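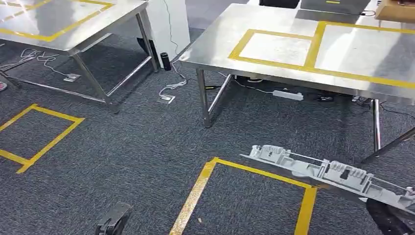
Went to the Gilmartin open day this afternoon so you don't have to. Thread, because I took notes and my train isn't until 6.

The invitation promised "the future of flexible handling." I've been to enough of these to bring my own stopwatch. Vibeke Juhl, who runs their demos, noticed it right away and was pretty gracious about it.

The job: pick up a long ribbed plastic part, carry it to a taped square, set it down inside the lines. Yes, there was tape everywhere. Floor, tables, all of it yellow. I asked what happens if you peel the tape up and move it a foot. "We'd want to retrain for that." OK. Writing that down.

The slide said 99 percent success. I asked 99 percent of what. Of the runs in July, on this part, in this room. How many runs? 2,090. That's a decent number and I'll give them credit for having it ready. Most places give you a shrug and a brochure.
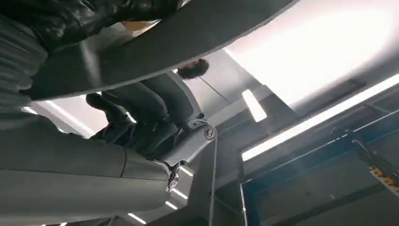 I also asked how many of those 2,090 had a person step in. Long pause. Declan Hegarty from the engineering side said a run still counts if somebody nudges the part "before contact." Sorry, what? That isn't a success rate, that's teamwork.

My own count, for the hour I stood there: 81 tries, 8 I would call a miss. Two of those were the part landing on the line, and Declan wants those back. He can have one.

So 73 out of 81. Call it 90 percent. Ninety is fine! I'd have been impressed by 90 if the slide had said 90.

The best question of the day came from Dzintra Ozoliņš, who packs parts for a living at Grorex. She wanted to know who clears up when it drops one at 3 a.m. The answer was "the operator." She said, "So, me." Big laugh, no follow-up.

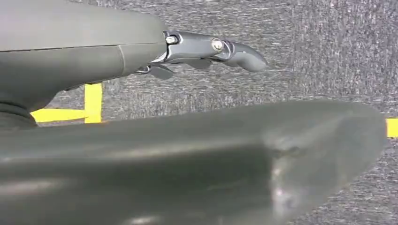
Grip strength was the other thing I kept poking at. A thin plastic part will flex if you squeeze it, and a flexed part doesn't sit where you think it does. Vibeke said they tune the force by hand for every new item. How long does that take? "An afternoon, if it goes well." I asked about when it doesn't go well and got a coffee.

Price: not given. Lead time: not given. I left my email for both and will post whatever comes back.

Would I go again? Sure, if they let me bring the part. I have a bent bracket from Horireck in my desk drawer that has beaten two of these so far.

Train's boarding. If anyone was at the morning session and kept a tally, send it over, I'd like to compare.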